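3.2 How people talked about lunch

I should say up front that I went into the Trastton interviews expecting to hear about money. My earlier work in Irkarby was nearly all about money, and I had my questions lined up that way. What I got was time. People wanted to tell me about the clock, the length of the walk to the break room, the line at the microwave, and who gets to sit down first. Catherine Tosh, who did half of the interviews with me, noticed it before I did and wrote "it's the minutes!!" across the top of her notes in April.

We ended up with 288 lunch diaries from 15 workplaces. I'd hoped for more from the night shifts, but night people are hard to catch and I don't blame them. The diaries ran for 2 weeks each. Most folks filled in the first week with real care and then got a little sloppy (one bus mechanic wrote "same" for four days running, and I coded it as same).

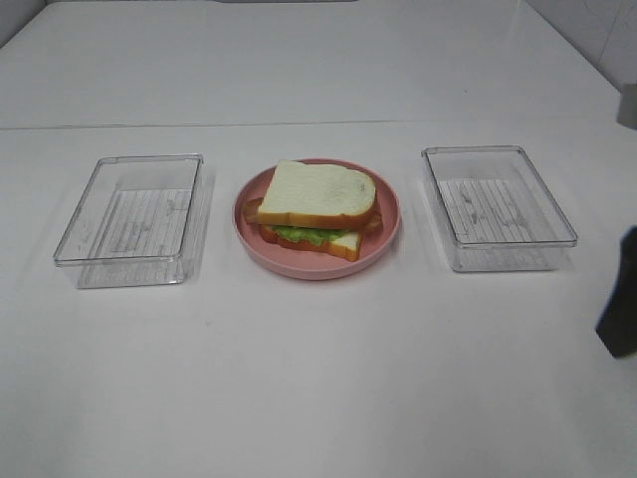

Page 73

The word "proper" came up over and over. A proper lunch was eaten sitting down, off a plate, with somebody else at the table. A sandwich could be proper or not depending on all that, and what was in it hardly mattered. Pilkington found something close to this in his Kurach study, though he puts it down to family habits and I'm not so sure. My Trastton people had grown up all over the place and they still agreed with each other – more than I'd have guessed, anyway.

Desk lunches were a different story. People got a bit shy about those. They'd say "oh, I just grabbed something," and then the diary would show a full meal, eaten in six minutes next to a keyboard. I started asking everyone to tell me about yesterday only, and that helped a lot. Roland Pilkington suggested it to me over the phone and I'm grateful, even if we still argue about the family thing.
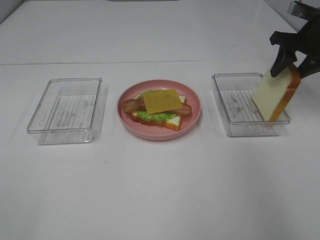 Figure 2. Toy sandwich on a pink plate.

Now, the Gilbert warehouse. It's the odd one out in nearly every table in this section, and I went back and forth on whether to keep it. The break there is split into two short ones, so people either ate half a lunch twice or skipped the first half and complained about it. I kept it in. When I talk about "midday" below, please read it loosely for Gilbert, where the second break can land well into the afternoon.

One more thing on the coding. If a diary listed a snack and a lunch less than an hour apart, I counted them as one meal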